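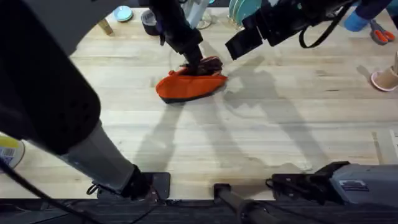
Small Emergency Funds for Students Who Work Part Time
Final project report, Personal Finance Workshop
Teguh Subramaniam and Braulio Xolalpa
Lesora College

1. What we wanted to know

Everybody says have three to six months of expenses saved. Fine for somebody with a salary. We both work part time and neither of us knows a student who has that. So the question was smaller: what does a starter emergency fund look like for a student with a paycheck that changes every two weeks, and which way of putting money in it holds up over a semester?

Started in August, before classes. Original plan was to look at retirement accounts for students too, but that got dropped early. Too much for one report. A couple of lines on it at the end.

2. Who we asked

We surveyed 40 students living in Yousafzai Hall or commuting, all with at least one part time job. Paper survey, no names. Questions were on pay, bills, what they had saved outside of checking, and the last surprise cost they had to cover. We then asked for people to try a savings method for the rest of the term and report back with a short check-in form. Fewer people did this part, and some forms came back half blank, so treat the second half of this report as notes more than results.

We didn't ask for account statements. All of the numbers are what people told us.

3. Survey results

Median savings outside checking: $89. That includes people who said zero, and there were quite a few of those.

Average last surprise cost: $471. Car repairs mostly, then dental, then flights home for family stuff. Laptops came up less than we thought they would. One very large car bill pulls the average up. We left it in because those bills are real, but the typical one is lower.

So the gap is obvious. Asked how they covered the cost, most people said credit card, or parents, or both. Some paid the card off the next month. Others were still paying on it when they filled out our survey, and a few didn't know the interest rate on their card. We should of asked everyone for the rate. Didn't think of it until the surveys were already back.

Only 2 people had a separate account they called an emergency fund. Both had set it up with a parent in high school.
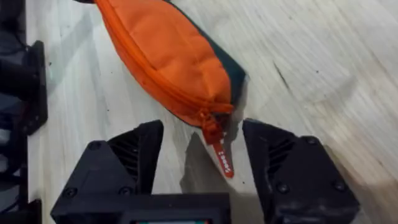
Small orange zip pouch on a light wood surface.

4. The methods

Fixed transfer. Pick an amount, it moves on payday, same every time. Easy to set up at any bank. We used Kindgate for our own accounts, since we both had one already.

Percent of pay. You move a percent of whatever came in. Less in a slow pay period, more in a good one. Most banks we looked at don't do this automatically unless your employer splits the direct deposit, so people had to do the math and move it by hand.

Round-ups. Every card purchase goes up to the next dollar and the change gets saved. Sounds painless. It depends completely on how much you use the card.

Cash. A few people wanted to keep cash at home in an envelope or a pouch. We allowed it. No interest, no fees, and no delay getting at it, which some people liked and others said was the whole problem.

5. What happened

Fixed transfer built up the most for people with steady hours. For people with changing hours it caused trouble – the transfer went out in a short pay period and the checking account went under. Teguh had this happen and moved the money right back, plus a fee. After that he cut the amount in half and it was ok.

Percent of pay was the method people said they liked best and also the one they forgot most. Midterms basically wiped it out. The ones who kept going had payroll split the deposit for them. That took one form and a wait of a pay cycle or so.

Round-ups barely moved. Fine as an extra. Not a plan.

Cash went up and down. Concert tickets, food, laundry. Nobody in the cash group reported a steady balance at the end of term.

6. Changing hours

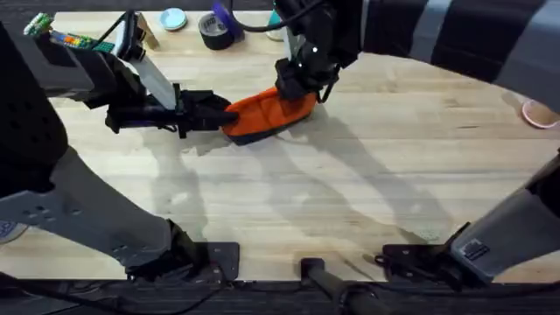 The hardest part of all this was the schedule, more than the pay rate. Most of our group gets shifts through Skedlow and sees them a week or so ahead, sometimes less, so they can't say in August or even next week what they'll have left after bills. Rent and the savings transfer land in the same few days. Like the orange cloth stretched between the two grippers, the check gets pulled from both sides and there isn't a lot of slack in the middle. Moving the transfer a few days after rent helped almost everyone who tried it. They saved a bit less per transfer but quit reversing them. Braulio did this the whole second half of the term and did not skip one.

We also tried a floor: if checking is under a set amount on transfer day, skip it, no guilt, don't make it up later. People picked their own floor. Seemed to help but we only had a few weeks of it.

7. What we would suggest

Start with one target, the size of one car repair. Forget months of expenses for now.

Put it in a savings account that isn't at the top of your app screen. Same bank is ok.

Split direct deposit if your job offers it. Ask payroll, it is usually not advertised.

If you carry a card balance, keep a small cushion and send the rest to the card. Card interest is going to be way higher than what a savings account pays. We went back and forth on how big the cushion should be and didnt settle it.

Retirement: if the job has a match and you qualify, look into it once the starter fund is there. Most people in our survey said they weren't offered one or didn't know.

8. Problems with the project

Small group, one campus, people who know us. The savers were the ones willing to fill in forms, so probably better at this than average. One semester is short. Nobody in the try-it group had a really big bill come up, so we never saw a fund get used for what it's for. Missing card rates, see section 3.

If somebody picks this up next year – get the rates, run it over summer when hours change the most, and send check-in reminders by text. Email reminders got ignored, ours included.

Survey form and blank check-in sheet are in the appendix folder.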